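四、分拣台上岗准备：从开机到交接

前面三章讲的是装机和接线，那部分归设备组管，你要是站台的，翻过去就行。从这一章开始才是咱们自己每天要碰的东西。我在Stundano的玩具分拣线上站了好些年，机械臂上线以后又跟着它重新学了一遍怎么上班，所以这一章我就按自己平时干活的顺序写，啰嗦的地方你多担待。

文中说的“臂”就是台边那条机械臂，“Elov”是管它的那套软件，“Sang”是记工和派单的系统。两个系统互相认账，但界面长得完全不一样，刚来的人老是点错，别急，过几天手就熟了。

4.1 开工前的检查

1. 先到Sang上签到，选“协作台”，别选“手工台”。选错了，当天的件数会记到手工那边去，月底对账的时候特别麻烦，我自己就跑过两趟办公室。

2. 看一眼台布。绿布要铺平，边上垂下来的部分别卷进台面。布皱一点点没关系，但料盘底下要是压着一道褶子，盘子会歪，臂下去的深度就不准了。

3. 料盘摆到台子中间，四边和台边大致平行。不用拿尺子量，Elov会自己认盘子的边。认不出来的话屏幕上会跳黄字，你把盘子转正再点“重新识别”。

4. 分类盒子立在料盘旁边，孔朝上。叠起来放的时候，一层一层对齐，用手轻轻推一下，不晃就行。

5. 脚下的线理一遍。走路的那一侧不许有线横着，这条没有商量。线该往后面收的往后面收，收不动的叫设备组，别自己拔。

6. 按一下急停，确认臂不动，再松开复位。每一班都要按，哪怕上一班的人跟你说他刚按过。

注意：急停复位以后，臂会先做一次很慢的回位动作。这时候手不要伸进台面，等屏幕上的状态变绿了再动。我见过有同事趁这个空去捡掉在盘边的小球，虽然没出事，但是看得我一身汗！

4.2 上料

1. 从周转箱往料盘里倒，分两次倒，中间用手拨一拨。一次全倒进去会堆成小山，臂够得着山顶，够不着山脚。

2. 毛绒的和软布类的尽量摊开。这类东西最会盖住别的，一块布团在那里，底下藏着几个小件，相机看不见，臂自然也不会去拿。

3. 有须须的软胶球不要挤在一堆。须子会互相勾住，夹起一个带起两个，Elov会判成“重抓”，白白浪费时间。

4. 反光的小件放靠边一点。金属色的、亮闪闪的，识别率一直比别的低，放边上你好顺手拿走。

5. 倒完点“上料完成”，人往后退半步，让它开始。

小提示：盘子装多满合适？手册的老版本写的是“不高出盘壁”，实际上谁也做不到，玩具又不是沙子。我自己的办法是，毛绒的可以搭在盘壁上一点，硬的、圆的不行，圆的会滚。

4.3 臂在干活的时候，你干什么

这是大家问得最多的一节。以前手工台上，一个人从早到晚就是拿、看、扔，手不停，眼睛也不停。现在拿的动作分出去一大半，人的活儿变成了看和补。听起来轻松，头几天反而更累，因为你老想伸手帮它。我那时候看它夹一个球夹半天，急得直跺脚，恨不得一把抢过来（真的抢过一次，臂立刻停了，Sang上还给我记了一笔“人工介入”）。

正常的节奏是下面这样。

1. 臂往盘里下探的时候，你的手在台子外面，眼睛看夹爪。夹爪压在一堆东西中间是正常的，它要挤开旁边的才能合拢，不要看见碰着别的玩具就去按暂停。

2. 如果同一件东西连续没夹起来，Elov会自动跳过，去找下一件。你不用管，记住它大概在哪儿就好。

3. 等它转到另一边，屏幕出现“可介入”，你再把它跳过的那件拿出来，放进对应的孔里。

4. 每放一件，踩一下脚踏，Sang就知道这件是人放的。忘了踩也没关系，交接的时候可以补，但是补多了班长会来问。

5. 看见破的、脏的、开线的，不要等，直接点“暂停”，拿出来放进次品筐。臂目前不会看好坏，这件事完全靠人。 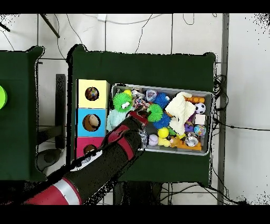 小姚在这一节的页边留过一段话，征得同意我就放进来了：我一开始挺抵触的，觉得它来了就是要替掉我。用了一阵子，手腕是不疼了，这点我认。可是一整天盯着它，下班脑子是木的，以前手里忙着还能跟旁边的人聊两句，现在聊天容易漏看“可介入”。希望写手册的人别光写怎么按按钮，也写写人什么时候能歇。

说得对，所以这一版加了4.4。

4.4 轮换和休息

1. 协作台每站满30分钟，换到补料或者质检，不要连着站。Sang会弹提醒，弹了就换，别点“稍后”。以前有人图省事一路点“稍后”点到下班，现在最多只让点一次。

2. 换岗的时候先点“暂停”，等臂停稳，两个人当面说一句盘里还剩什么、哪件老是夹不起来。就一句话的事，比看记录快多了。

3. 休息时间不计入产量。这一条是跟Dimow那边谈下来的，写在补充说明里，要是谁的单子上被扣了，拿着这一条去找班长。

4. 想聊天的，去补料区聊。那边不用盯屏幕，手上有活嘴上有空，跟以前差不多。

再说两句产量的事，很多人心里犯嘀咕又不好意思问。协作台每班的参考量是1,035件，这个数是臂和人加在一起的，不拆开算到个人头上。少了不罚，长期少会有人来看是不是料有问题，或者识别参数该调了。我自己赶上毛绒多的日子就没到过这个数，也没谁说我什么。

4.5 卡住了怎么办

情况一：夹爪夹着东西不松。先按“暂停”，再在Elov里点“张开”。张不开的，按急停，叫设备组。千万不要用手去掰，掰坏了是小事，夹着手是大事。

情况二：夹爪上挂了线头或者须子。暂停之后用台边的长镊子摘，不要用手指抠。编绳类的玩具特别容易这样，夹起来一头，另一头还缠在别的东西上。碰上了就干脆整条拿出来，人来放。

情况三：小件掉到盘外面。滚在台面上的，等“可介入”再捡。滚到地上的，先别弯腰，把臂停了再弯腰。人一低头，头就进了它的活动范围，这个角度自己是感觉不到的。捡起来的放回周转箱，不要直接扔回盘里。

情况四：它老是分错。同一类东西连着分错，点“标记”，选正确的类别。标记不会马上见效，要等晚上更新完，第二天才看得出来。你标得越认真，后面的人越省心。我们线上有一种软布袋子，最早它总当成布，大家标了一个星期，现在基本能认出来了，当时还挺有成就感的！

情况五：屏幕黑了，臂还在动。直接急停，不要先去研究屏幕。

警告：臂身上那块带小按钮的面板是给设备组用的，站台的人不要按。以前有人以为是暂停键，按下去进了维护模式，整条线等了35分钟才恢复。暂停键只有两个地方有：屏幕上，还有台子前沿。

4.6 交接班

1. 料盘里剩的不用清空，但是要把毛绒的掀开看一遍，底下压着的小件翻到面上来，给下一班省点力气。

2. 分类盒里的东西倒进对应的出货箱。叠着的盒子从最上面一层开始往下拿，不要抽中间那个。

3. 在Sang上核对脚踏次数，漏踩的在“补录”里填。

4. 有什么怪事写进交接备注，哪怕你觉得是小事。“今天下午总夹空”这种话特别有用，设备组就靠这个找毛病。别写“一切正常”，写了等于没写。

5. 夹爪用干布擦一遍，看看内侧的软垫有没有磨亮。按保养表，软垫每200小时换一次，但要是已经磨得发滑，不用等到点，填单子就能领。

6. 签退。签退之前再看一眼是不是还挂在协作台上，换过岗的人最容易在这儿出错。

4.7 给带新人的老员工

新人头一天不要让他碰屏幕，就站在旁边看，看它怎么下去、怎么上来、怎么绕开盒子。看熟了，心里就不慌。第二天开始让他补料，再往后才上协作台，而且旁边得有人。

还有，新人问“以后是不是就不要人了”，别打哈哈糊弄过去。我一般照实说：拿和放的活儿确实少了，这条线上的人有几个转去了质检和设备组，转岗要培训，培训算上班时间，想去的找班长报名。再往后公司怎么打算，我也不知道，有消息会贴在更衣室门口的公告栏上。

设备组的值班电话贴在每个台子的前沿，暂停键右边。本章修订于6/9/25，旧版的纸质页请撕下来交回班长处。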